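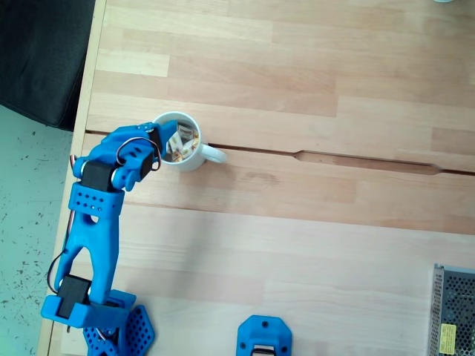

White mug, handle to the right, full of small wrapped things. Table by the long groove.

Welcome to the mug page of the Rirnon Gallery of Containers Doing Other Jobs. The rules are the same as for the biscuit tin page and the jam jar page: the container must have been made for one purpose and be caught at another, it must be in daily use, and it must not have been tidied up for its portrait. Entries that have clearly been wiped, turned to the light and given a sprig of something will be sent back with the sprig.

The white mug has lived on the big table at the Rirnon workroom for longer than the kettle has. It came in a box of ten from a café in Gresitz that was closing down, and of those ten it is one of two we can still find. The other holds screws and has been turned down for this page twice, on the grounds that everybody has a mug of screws.

What it holds at present is a bunch of little paper or cardboard-looking parcels, white and tan and brown, standing on end like commuters. Visitors assume they are sugars. Visitors are entitled to their opinion. The house position is that anything small enough, wrapped and unclaimed goes in the mug, and that whoever wants to know what is in one may open it and live with the result.

It used to hold tea, obviously. For a whole winter it was the mug people reached for first, being plain white and therefore no one's in particular. Then somebody came back from the Wannasri stall with more small packets than the drawer would take, put them in the nearest clean thing, and the nearest clean thing has been off duty ever since. Those packets went long ago. Their successors arrived without being invited, and by April the arrangement had hardened into custom.

A word on packing, as we do get letters. Upright is best. Lay things flat in a mug and the bottom layer turns into an archive. Stood up, they hold one another in place and you can get at any of them with finger and thumb, though you will generally bring up its neighbour as well. Don't fill past the point where you can get hold of the rim. A mug that can't be picked up has become furniture, and furniture has its own page.

The table deserves its mention. It is pale wood in butcher-block strips, somewhere between beige and honey, and it was bought second-hand from a place called Trukine, where it had lot number 709 chalked on the underside. The number is still there if you care to lie on the speckled floor and look, and one member of the household has done so, looking for a pen.

You will notice the seam between the boards, and the long slot it opens into to the right of the mug. We have no official account of the slot. Over the years it has been called a cable groove, a pencil rest and a mistake. It collects crumbs with real commitment, and every few weeks somebody goes along it with the corner of an old library card. The wrapped things have never been kept in it, although one of the thinner ones was in there for most of a summer.

As to where on the table the mug goes, there are two schools. One says the middle, so that all may reach it. The other says wherever it was when you last looked, so that you needn't look again. It tends to drift, a hand's width at a time, and it gets put back by the person who minds most. The handle points right because most of us are right-handed and because pointing it the other way started a conversation.

Previous holders of the mug page, all now retired from it: the striped one with the toothbrushes, which went back to being a mug and has never been quite trusted; the enamel one of seed labels, left outdoors; and the very large one that held five smaller ones, ruled out after a long discussion about whether mugs containing mugs were doing another job or just doing the same one slowly.

If you have a candidate, send it in. One picture and a line or two will do, and please tell us what the thing was meant to be before it was talked into its current line of work. We especially want teapots. We do not want vases with umbrellas in them, having seen enough of those to last us, nor anything described as "repurposed". Jugs are under review.

The biscuit tin page will be back once we have found the lid.

Contact the gallery | © Rirnon Gallery of Containers Doing Other Jobs | Back to top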